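Shelf-picking humanoid goes on hire, but shops may want to wait

Girell has opened bookings for Sernero, a hire service that puts a two-legged robot in greengrocers and small supermarkets to handle produce. The firm says it can take on "the dull end of the shop day". Its evidence so far is thin.

The offer is a humanoid with two multi-fingered hands, hired for a minimum of 12 weeks, with remote support included. Girell wants 40 shops signed up by May. It would not say how many have agreed, or what happens to the price after the first term.

Material sent to retailers leans heavily on a practice set-up with a wooden shelf and a blue shopping basket.

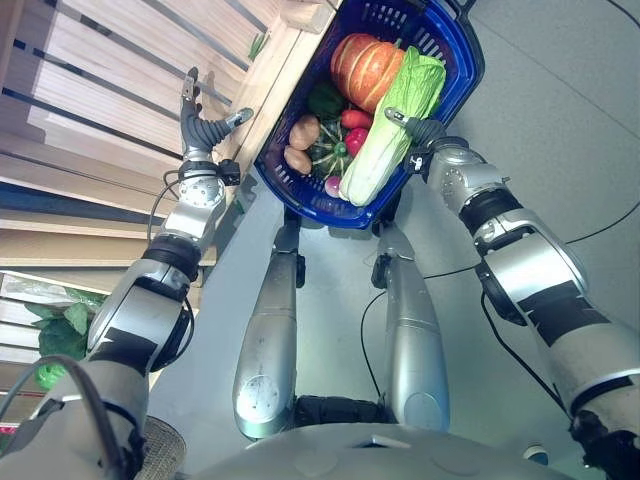
One hand on the basket, the other open at the shelf.

Holding a basket steady while the other hand works is a fair thing to want from a machine like this. But a pumpkin, a cabbage and a couple of potatoes are a long way from a tray of ripe plums, and Girell has published no figures for bruised or dropped stock. Nor has it said how long a basket takes to fill.

Caroline Simiyu, who advises independent grocers at the consultancy Nyamweya, has read the offer and is telling clients to hold off. "I asked for two things, a speed and a breakage rate," she said. "I got a brochure. A Saturday lad can fill a basket, and I know what he costs me."

She also wants to know about cables, which can be seen lying across the floor beside the robot. Girell's terms do not say if the hired version will run without them – a plain question for any shop with customers in its aisles.

The vegetables raise another doubt. Those in the basket look like imitation ones, and fake produce does not split, leak or roll about quite like the real thing.
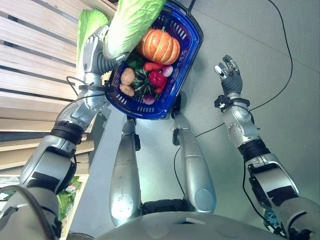
What the rivals offer

Fenar, which hires out a simpler wheeled picker, lets shops try it for two weeks before they sign. Girell has no trial period. It says one is "under review".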